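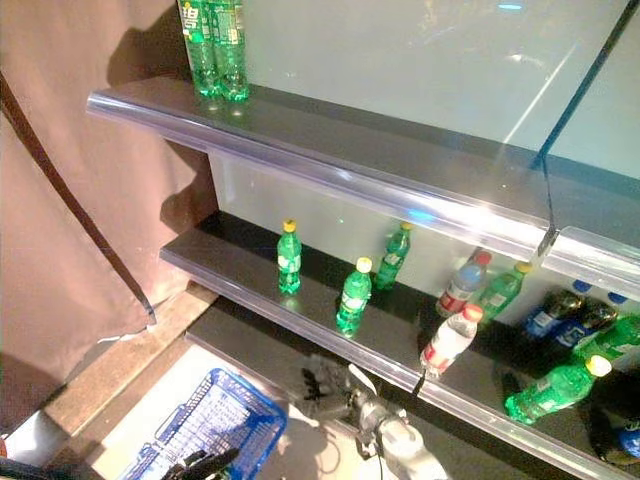

Chapter 3
Facing and Recovery of Bottled Drinks

3.1 Scope

This chapter covers the upkeep of open shelving that carries soft drinks and water in plastic bottles. Cans and glass are treated in the next chapter. The reader should already know the terms base shelf, price strip and back panel.

3.2 Terms

Facing is the placing of products at the front lip of the shelf with the label turned toward the customer. Recovery is the return of fallen, turned or misplaced products to their assigned positions. The two tasks are normally done in one pass, but they are recorded separately on the Stovness shelf sheet used throughout this book.

A bottle is classed as standing, leaning or down. A leaning bottle touches a panel or a neighboring bottle and is counted as a fault even when its label can be read. A bottle that is down takes up more shelf depth than its base allows for – a large one laid diagonally can block several facings.

3.3 Order of Work

Recovery starts with the bottles that are down, beginning at the front lip. Large bottles are handled before small ones. Mixed groups are then separated by product: green soda bottles together, water together, cola together. A shopping basket may be set on the floor next to the unit to hold bottles that have no place on the shelf being worked.

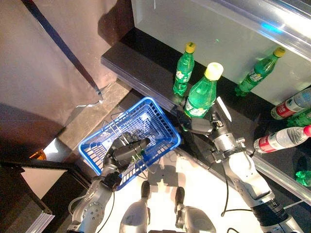
Each bottle is gripped around the body, below the cap, and set upright before it is moved sideways. Bottles are not dragged along the price strip. Once all of them stand, the row is turned so that the labels line up, and any gaps are entered on the sheet.

The store trial at Poststead, described in Section 3.4, applied this order to 400 recoveries on units with a glossy back panel.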